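Section 2: Setting up your first gathering

I wrote this part of the Sevthorpe hosting guide after our March gathering, when I'd got most of it wrong at least once. Lăcrămioara Ilie has since gone over it and put back the bits I'd skipped (thank you, Lăcră!). Last changed September 2021.

Before you start you'll need a hosting team, a talking piece and a calling question you can all say out loud without wincing.

1. Hold a first call with the hosting team. Sit in circle, even online, and let each person say why they're in. Don't touch the agenda yet.

2. Write the calling question. We went through a whole evening of drafts and came back to the second one. Keep it under 300 characters so it fits on the invitation card.

3. Send the invitation. Up to 800 words is fine if it's warm, but put the dates and the cost at the top — people do look for those first.

Note: ask about food and access needs on the reply form. Chasing them later is miserable.

4. Set up the room. Chairs in one ring, no tables inside it, something simple in the middle. Snacks go on a side table where people can reach them without crossing the circle.

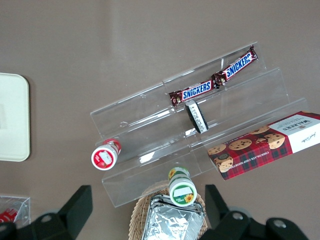
Snickers bars on the upper tier of a clear organiser.

5. Agree who holds what. One host opens, one keeps time, and one watches the energy and rings the bell when we need a pause. Swap after lunch, or the bell person goes quiet for the whole day (that was me).

Caution: don't let the host who opens also take notes. I tried it and my notes stop halfway down the first page.

6. Run the check-in. Pass the talking piece to the left, and let anyone pass it on without speaking. With a big ring this eats most of an hour, so plan for it and don't hurry the last few.

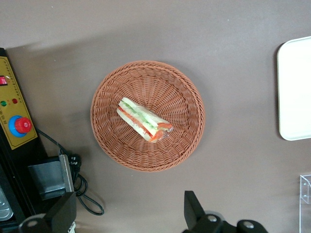
7. Break for lunch before you open the harvest. Emilian Furtună likes to go straight through and I've argued with him about it more than once, but people come back from a walk with much better things to say!

8. Gather the harvest on one big sheet, then type it up within the week and send it to everyone who sat in the ring, including anyone who left early.

Note: if the team falls out over the sheet, go back to step 1 and do another round in circle before you carry on to Section 3.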